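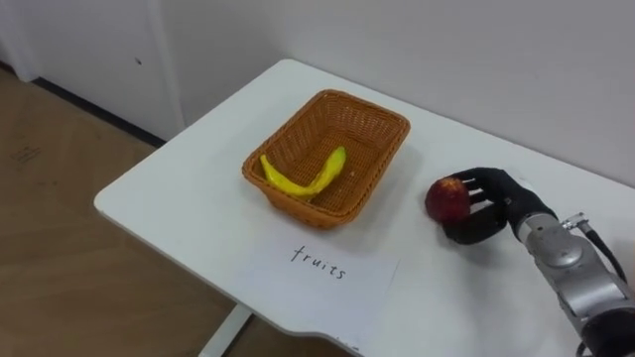 The Fusis recording kit is for people who want to teach an arm by showing it, over and over, what a job looks like when it goes right. You fit it to an arm and hand you already own, put an operator in the Fisine glove, and every attempt is saved as one example: the camera view, the joint positions, the finger positions and a plain line of text saying what the task was. Sorting fruit is where most new operators begin, and it's still one of our favourite first jobs. All you need is a wicker basket, a bit of clear table and a sheet of paper with "fruits" written on it in marker. An apple asks the fingers to wrap right round it, a banana wants something quite different, and the written label gives the system a word to tie to the place where things belong. You can learn a lot about your set-up from one basket!

What's in the kit

Fisine glove, left or right hand, three sizes
Head camera with mount and a spare strap
Fusis recorder box, with power supply
Foot pedal for start, stop and discard
Task card pack, 30 cards, plus blanks to write your own
Cable clips for the forearm

How recording works

Press the pedal, do the task, press it again. If the grasp slips or you change your mind halfway, hold the pedal down and the attempt goes into a separate folder. We used to delete those straight away, but Lyle Szabo, who looks after the Bundness software, talked us out of it – failed grasps are really useful later on, and they're labelled so they won't get mixed in by accident.

Bundness is the program you use to look back over your examples. It plays the camera view next to the finger positions, lets you trim the dull seconds from each end, and flags any recording where the two have drifted apart. You can sort by task, by object or by operator, and export the lot in one go.

How many examples do I need?

It depends on the task, but 100 good ones for a single object and a single basket is a sensible place to start. Move the basket between attempts. Turn it, too. Our own Villanueva starter set has 513 recordings over 83 tasks and comes with every kit, so you can try a training run before you've recorded anything yourself.

New since November

The pedal cable is longer, the glove charges while it's plugged in for recording, and blank task cards now wipe clean (lots of you asked for that one). Orders placed by 19th December go out with the new pedal as standard. Owners of the older kit can ask for the cable on its own.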